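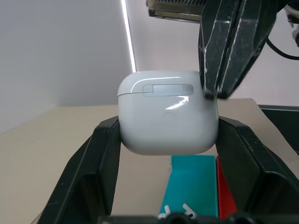 Page last changed: Monday, 14:15

Jimside opens bookings for small-parts handling trials

Jimside has started taking bookings for a trial service aimed at firms that want to know if a robot can handle their goods before they pay for one. Customers post in a sample product and get back a written report, the recorded runs and a quote.

The service uses two-finger grippers with a camera at the wrist. Small, glossy items such as a white earbud charging case, held between black fingers, are the sort of thing the firm wants to be sent. "Shiny plastic with rounded corners is where most people get stuck," said Mareike Sauerland, who runs the trials. "If we can't do it, the report says so."

Each trial lasts six working days and covers picking, holding and passing from one gripper to another. Samples can weigh up to 75 grams – heavier goods need a separate quote. Over 15 firms have asked for a place so far, among them the repair chain Plindska.

Oddur Egilsson of Plindska said he would like to see the cost per item set out more clearly. Jimside said a price list would go up in September.

Bookings are made through the Jimside website. Samples are sent back within seven days of the report.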